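4.2 Choosing what to reach for

The target selector in Ulluvau is the least glamorous part of the stack and the one we rewrote most often. It takes the current wrist view and returns a ranked list of regions the fingers might sensibly close on. Our first version, inherited from Menzies, ranked regions by contrast against the support surface. It worked very well on gray cubes, of which our users own few.

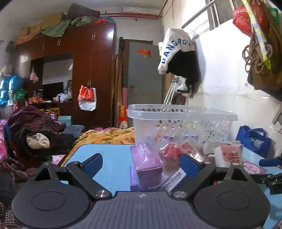 Figure 3. Wrist view of packaged goods on a light blue tabletop.

Selection now runs in two stages. A class-free segmenter proposes regions, and a small scoring network throws most of them away. The throwing away is where the effort went. Contrast alone would happily send the fingers after the red pipe under the ceiling in Figure 3, or the television in the wardrobe, both well defined and neither much use to anybody as a grasp. We therefore mask everything beyond a depth cutoff before scoring. The gripper's own blue pads needed a fixed mask of their own – the early scorer was very fond of them.

What remains is the harder problem of neighbors. A white box leaning between a purple-and-pink one and the pad has few clean edges, and the segmenter tends to merge it with whatever it leans on. We retrained the scorer on 4,000 hand-corrected regions (Emese Rácz corrected most of them, and has asked not to do so again). Merged regions are split at most 3 times, after which the planner asks for another view. Clear plastic wrap remains unsolved, and we return to it in Section 5.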